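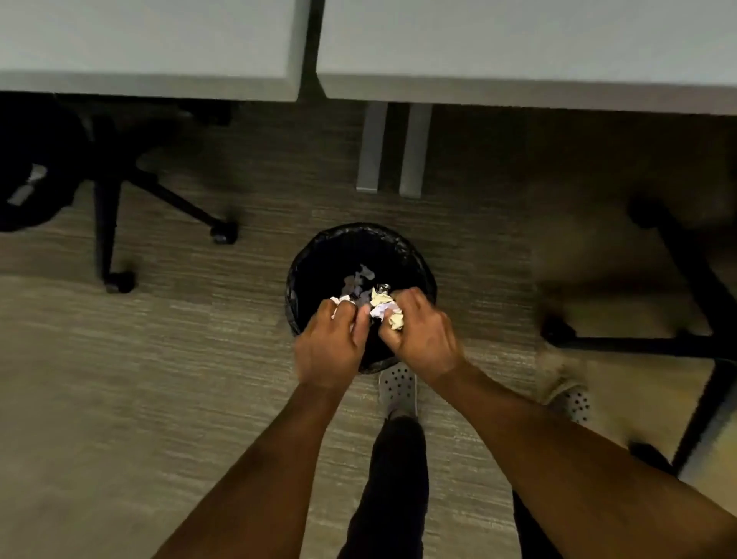

Sadport Shared Offices / Facilities Desk / Tips & Tools

Wastebaskets, paper and the Prirnar: what we've learned so far

Last updated May 8, 2024 by Vilho Heinonen

Quick notes, will tidy up later. Two parts: bin tips that work with or without a machine, then the Prirnar review people keep emailing me about.

BINS FIRST

Push the paper down before you decide the bag is full. Crumpled paper is mostly air. Two hands, flat pressure, straight down into the middle. Go slow near the sides, that's where bags split.

Look before you press. Paper only. If you see a coffee cup, a staple strip, anything shiny, take it out first or just change the bag.

Fold the bag well over the rim. A hand's width if the bag allows. Short fold = bag slides in the moment you lean on it.

Yellow sticky notes can go in with the white as far as our hauler is concerned. Check yours.

Keep the basket in front of the desk legs, not wedged behind them. Easier on your back, and see below for the robot.

Don't compact twice. After the second go the bag weighs more than you think and the bottom gives out on the stairs. Ask Lahcen.

Spare bags under the live bag, flat on the bottom. Old trick, still good.

THE PRIRNAR

Sold by Fisham as a monthly service. Small wheeled base, one arm, it goes round at night, lifts the bag out of each basket and drops in a new one. We've had it on trial since February. 1447 baskets done by its own log, and I've no reason to argue with the log.

What it's good at:
Round baskets with a proper folded rim. Finds the edge, pinches, lifts. Very few misses.
Open carpet. Low pile is no trouble.
Being quiet. Quieter than me anyway.

What it's not good at:
Chair bases. Star-shaped ones with casters are the worst, it sees a leg, stops, backs up, tries again, gives up and leaves a note in the app. Push chairs all the way in at night and the skip rate drops a lot.
Thin black metal chair frames on dark carpet. Bumped two. No damage.
Gaps between desks. Anything in there gets skipped.
Pressing paper down. It doesnt do this at all. Fisham say a compacting head is "planned". Until then it swaps a bag that's half air and you go through more bags than by hand. So we still do the squashing ourselves during the day, and it does the carrying at night. Works OK.

Setup. The Fisham person walked the floor with it for almost 60 minutes, one room at a time. Move a desk and you have to walk that room again, which you can do yourself from the app. Menu is under Places, not under Maps. Took me ages.

Bags. It wants the thin glossy kind, black or clear both fine. The heavy matte ones from Benjelloun stick to the gripper pads. Good bags otherwise, I've kept them for the kitchen.

Cleaning it. Wipe pads weekly, damp cloth, no spray. Hair round the wheels, use a seam ripper. Empty the little dust tray, everyone forgets the dust tray.

Price. $2719 a quarter for our one unit, bags not included. Steep for a small office. For a building with long corridors and baskets at every desk I'd say get the trial and see. Cancelling needs 60 days notice in writing, so put it in your calendar the day you sign.

Would I keep it? Yes for the upper floors. No for the ground floor, too many stools and loose chairs, quicker to walk round with a sack.

END OF DAY LIST (tape it up by the door)
Chair in
Basket out front, rim folded
Paper pressed once
No liquids, no food, no batterys
Bags, cords, and shoes off the floor

Lahcen Salem has the spare charger and the app login. Route changes to him, complaints about bags to me. Shredder tips are on the next page, they're old but the oil part is still right.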